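3.2 The dusters

I'll admit it, this was the part of the study I looked forward to the most. Everybody who keeps house has an opinion about dusters, and I'm no exception (I grew up with feathers, switched to old T-shirts, and came to microfiber pretty late). So when we sat down to pick the tools for the shelf trials, I wanted the kind of thing people really have hanging on a hook in the hall closet, and I wanted it to be a bit awkward to clean, too.

We ended up with two kinds. The first is a flat cloth, the Varby, which you fold in four and push along the shelf with your palm. The second is a finger duster, the Rukelano, with rows of soft chenille-like fingers on a flat fabric spine and a narrow handle underneath. The fingers are the whole point of it. They bend around things, so you can get behind a picture frame or between two vases without lifting anything - at least that's what our households kept telling us in the August interviews, and I wanted to see if the dust agreed!

Before each trial we shook the duster out, combed the fingers apart by hand and weighed it. The combing sounds fussy, I know, but a head that has been squashed in a drawer covers a lot less shelf than one that has been fluffed up, and in our first tries that alone was enough to muddle the numbers. Figure 2 shows the finger duster upright, with the fingers curling out to both sides of the spine.

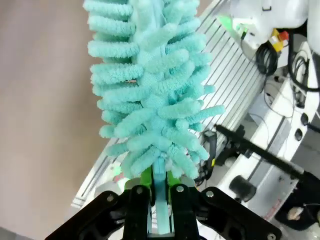

Figure 2. Finger duster with turquoise microfiber head and light-blue handle. The fingers get shorter and thinner toward the handle.

3.3 Shelves, dust and passes

For dust we used what came out of the bag of our own vacuum cleaner, sieved to get rid of hair and crumbs. Krawczyk shelf boards were our surface all the way through, painted white, and each one got 2 grams of dust tapped over it through a tea strainer. I tried doing this by eye in the beginning and it was hopeless, so please use a scale if you want to repeat any of this.

Each board was then dusted in 10 slow passes, left to right, with no going back over missed spots (harder than it sounds - your hand really wants to). We ran 70 boards in total, half with the cloth and half with the finger duster, and weighed whatever was left behind. Half of the boards for each tool were bare and the other half carried a row of small jars, which stayed put during the passes.

The short end of the finger duster's head turned out to matter more than I had expected. People like to choke up on the handle and poke with the tip, and then those shorter fingers hardly touch the shelf at all. For that reason we laid the whole head flat on the board for every pass. Poking with the tip is treated separately in Section 5, together with lamp shades and the tops of door frames.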